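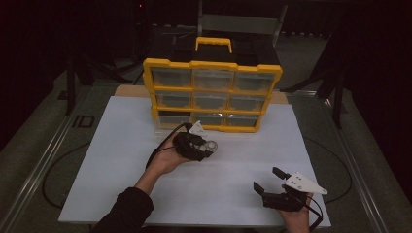 Posted by the Bindside author in Workbench, August
Filed under: small parts, storage

I have been putting off sorting the screws for most of the year. They were in jam jars, in the lids of jam jars, in two envelopes and in the bottom of the bag I take to jobs. Last month I needed a short machine screw for a lamp base and bought a new pack at the store, and then found the old pack the next morning. That was enough for me to clear the table and start over with a proper organizer.

The one I settled on has nine clear drawers in three rows of three, in a yellow frame with a black top and a carrying handle. I looked at bigger ones. Goltlow sells a wall unit with 68 drawers and I had it in my cart for a week. But I don't have a free wall, and I move between this table and the garage all the time, so a handle mattered more to me than the number of drawers. Nine also makes me decide what I need to keep.

The drawers are slightly frosted. You can tell whether there's something in one, but I wouldn't count on telling a number 6 screw from a number 8 without pulling it open. I'm going to label them. Each drawer has a small tab along the bottom edge to pull on, so the label has to go higher up, and I plan to use paper tape and a pencil until I'm sure of the order. I used a label maker on the last set of boxes and regretted it within a month.

The plan so far is this. Top row: wood screws, short, medium and long. Middle row: machine screws on the left, nuts in the center, washers on the right. Bottom row: wall anchors, picture hooks, and one drawer for whatever doesn't belong anywhere. I have tried doing without a drawer like that and the odd pieces just end up back in a jar.

The heaviest stuff goes low. I had an older Brukden box that I loaded from the top down, and it tipped forward whenever I opened the long screws. I gave that one away.

For the sorting I like a plain white board laid flat on the table. Mine spans most of the space in front of the organizer. Dark screws show up well on it, and brass is easy to tell from zinc, which was never true on the bare gray table. I tip out one jar at a time and push things into piles with the edge of a card. When a pile is done it goes into its drawer and the next jar comes out. A tray with a rim would stop things rolling off, but it also gets in the way of the card.

I did count one jar, the largest, and it had 567 pieces in it. A good part of that was furniture hardware from shelves I no longer own. I kept the cam locks and let the rest go.

What I haven't solved is the long bolts. Anything over three inches is staying in a Morikawa cookie tin for now, next to the drill bits. If I end up with a second organizer it will be for those and the electrical bits – wire nuts, fuses, the spare plugs – but I'd like to live with nine drawers through the winter first.

Next up is the sandpaper, all of it curled.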